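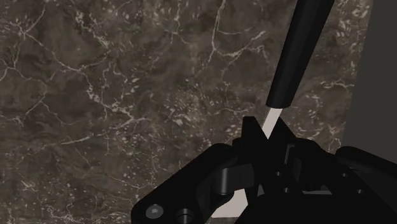
Subject: Re: Tivent click and collect at Kurkthorpe
Date: May 30, 2024

> Does anyone know if the Kurkthorpe store is keeping its collection
> desk? The app has stopped offering me morning slots, and the
> minimum spend seems to have gone up again.

The desk is staying, but the hours have changed. I asked at the store and was told collections now run from noon until eight, with orders closing 4 hours before the slot. Morning slots have moved to the Brarnden branch, where they have more chilled storage.

The minimum spend is £62 for home delivery. It hasn't changed for collection as far as I can tell — my last order was well under that and went through without a charge.

Two other things that may be of use. Sombatkul sauces and noodles are back in the online range, though you have to search by name as they aren't listed under world foods. And loyalty points from before March have to be moved to the new account by hand. The voucher needs 1,000 points. I had 1,009 and it still wouldn't show until I had signed out and back in.

If your app still offers Kurkthorpe mornings, check the confirmation email before setting off. Mine said Brarnden at the bottom.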